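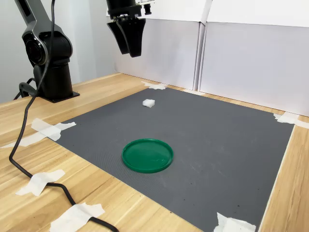
How to aim a clip-on LED lens

I ruined two lenses before I got this right, so go slow! Switch the Flellent strip off and let it cool, then set the lens over the LED and press both legs down until they click. Now dim it to its lowest setting and point it at a plain wall. You want one even circle – if you see a yellow ring, the lens is sitting too high. Lift it off, wipe the legs and try again. I leave the glue until last (two tiny drops, one per leg) and let it dry overnight.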